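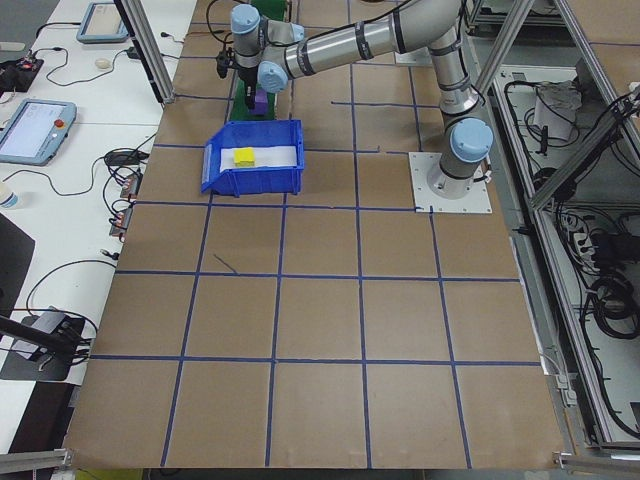
Table Layout and Small Storage Department

Updated in April, by Hjaltadóttir

We are the department of Rarusness that works with table tops, bins, mats and blocks. Our rooms are in Kodcombe, on the upper floor of the Ravdale building, and the entrance is from the yard side. Many visitors go first to the main reception, and this is also fine, they will be sent up to us.

The company sells storage for small objects. Most customers know the catalog, but they do not know that each bin and each mat has spent some weeks on a table before it is accepted in the catalog. These weeks are our work. We decide where things should stand on a table and how easy it is to put one small object into its place and to take it out again.

What is on our tables

We cover the work surface with brown cardboard and divide it with dark blue tape into cells. The cardboard is cheap, it is quiet when something falls on it, and it can be changed when it becomes tired. The tape was a longer discussion. In the beginning we used a pencil and a ruler, but the lines disappeared under the hands after a few days. Tape stays visible, and one can read from the other side of the room in which cell a bin stands. A cardboard gets marks with time. We do not throw it away for one mark.

The bright blue bin is the piece we are most often asked about. It is plastic and open, and its front lip is sloped, so one can reach inside without lifting the object high. We turn the lip to the left on some layouts and to the right on others, and we write down which one. On the bottom we put a white lining. A cube that rests on a white lining is easy to find with the eyes, especially a yellow one.

The green mat has another purpose. It is the place where an object waits. We wished to have a clear difference between "waiting" and "stored", and a flat mat against a bin with walls gives this difference without any label. A small purple block on green is also a good pair of colors for us. We have tried a green block on the green mat, and I would not recommend it.

How we work

One layout stays on the table for 3 working days. In this time the bin, the mat and the blocks always begin from the same cells. After that we change one thing only, for example the bin goes one cell lower, or the lining is taken out. It would be faster to change several things together, and new colleagues usually propose it in their first month. We have done so in the past and afterward we could not say which change had made the difference.

A bin may also stand across a tape line. The cells are for reading the position and they are not parking places. If a bin is comfortable over 2 cells, we write both cells in the layout book.

The layout book is on paper. Until now it contains 235 layouts, each with a small drawing and some remarks. Of these, 126 were made for trays and bins which are in the catalog today. The others were for products that we did not continue, or that wait for a better lining. The book can be read in our rooms, but we do not lend it.

Before we go home the blocks go back to the drawer by color, the mat is wiped and laid flat, and the corners of the tape are pressed down with a thumb. The last point looks small. A loose corner catches the edge of a bin and then the whole line must be laid again.

What you can ask from us

Customers who have bought from the catalog can ask for a layout proposal for their own table. Please send us the length and width of the table, what objects you store on it, and which side you sit on. A photograph is helpful but not necessary. We answer with a drawing on a grid, which you can copy with tape on your own surface.

Schools and workshops may ask for cut linings in the size of their bins. We cut them from leftover material, therefore we cannot promise the color. White is what we have most often.

We receive visitors in the mornings until 11:30. In the afternoon we prefer to work without interruption, but the bell is heard also then.

Rarusness > About us > Departments > Table Layout and Small Storage

Contact | © Rarusness, Ravdale building, Kodcombe | Back to top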